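### 4.2 Task allocation after the change to cell work

Before the cells were installed at the Riditley site, order picking was organized by aisle. A picker received a paper list, walked the aisle with a cart, and handed the cart to a checker. The two roles were paid at different grades, and movement between them was rare. With the Altex cells in place, goods come to a fixed station in bins and the arm does most of the transfers. The former pickers are now listed as cell attendants, and the checker grade has been closed to new entrants.

We coded 77 hours of attendant work across two shifts, using the activity scheme described in Section 3. Clearing faults took the largest share of active time, followed by bin replacement and relabeling. Walking, which dominated the earlier job, fell to a minor category. Attendants described the new work as lighter on the legs and harder on the attention, a distinction that recurred in most interviews — including those with workers who had asked for the transfer.

Wrapped goods deserve separate treatment. Film packaging reflects light unevenly and shifts under contact, and the site handles a large volume of it. Figure 3 shows a wrapped item in a blue bin, with the upper fingertip of the gripper just below the package. Transfers of this type were stopped by attendants more often than transfers of boxed goods, in many cases before the controller had reported a fault. The Yimer log does not separate these early stops from ordinary pauses, so they do not appear in the site's own figures for attendant interventions.

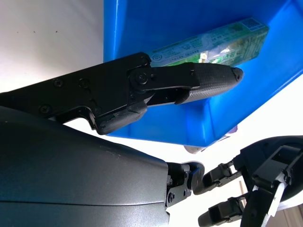

**Figure 3.** Gripper beside a wrapped item in a blue bin.

Who decides that a transfer should be stopped?

Under the site rules the shift lead decides, but in practice the decision rests with the attendant at the cell, who informs the lead afterward. Gemechu Wolde, a shift lead during the study period, confirmed that he had never reversed such a stop. The written rule was drafted when one lead covered two cells. At the time of our visits in January, one lead covered 5 cells and could not observe them all from any single position.

The gap between rule and practice has consequences for pay. Judgment about when to stop is treated in the grading document as a lead's duty, and attendants receive no credit for it. Several attendants raised the point in interviews. Management's position was that stops are a safety matter and are open to any employee, which is correct for the emergency circuit but does not describe the early stops reported above. These are made at the pause control and concern the goods.

Training has also moved. New attendants complete a course from the supplier of the Divus controller and then shadow an experienced colleague. The course covers restart procedures and fault codes. Knowledge of particular products, such as which wrappers tend to slide, is passed on at the cell and is not recorded anywhere. Yabsira Tamiru, who had worked as a checker under the old system, kept a private notebook of product codes for this purpose and lent it to new staff. The site catalog holds 2,000 product codes, of which 800 are wrapped in film.

Staffing at the cells was stable over the study period, and we therefore cannot say how well this informal transfer would survive higher turnover. The interview material on turnover is taken up in Section 4.3, together with the shift rosters.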